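Search this site: type and hit enter

Filed under: Machines & Makers

The Patient Business of Teaching a Robot to Tidy Up

I got to Belport expecting to watch robots work. What I mostly watched was people putting things back where they'd been a minute earlier, over and over, so the robots could have another go!

Prasanna Sivakumar runs the collecting at Ornard, and he had me in the driver's seat before I'd finished my coffee. You steer the arm, you pick up a pitcher, you set it down, and everything gets saved: the camera's view, the joint angles, when the fingers closed. One run like that is a demonstration. They had 2392 of them by the end of November, and the learning system (they call it Raltetti) still gets stumped by a lid.

My first try was terrible. I came in too low, bumped the thing I wanted, chased it, and finally got hold of it by the rim. I asked if we should throw that one out and Prasanna said no way, keep it, the recoveries are gold. If all you ever show it is perfect grabs, it has no idea what to do after a bad one.

So they mess things up on purpose. Baskets go on their sides, pitchers get tipped over, and whoever is resetting the table tries hard not to fall into a pattern, which is tougher than it sounds. By my tenth run I was putting everything in the same spot without noticing.

Two arms make it harder again. Each has to leave room for the other, and there's always a cable to think about.
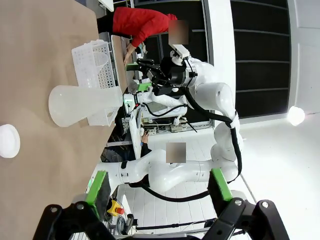 Chaminda Gunawardena told me he would trade 2000 clean runs for 101 odd ones, and that he spends most of his day hunting for the odd ones in the recordings. He tags them by hand, slips and second tries and long hesitations, and the tags decide what gets collected the next morning.

I did four more runs before I left. Two of them got tagged.

Related stories
Pathirana and the Slow Gripper
A Walk Through Belport's Old Machine Shops
What a Robot Arm Could Do in 1968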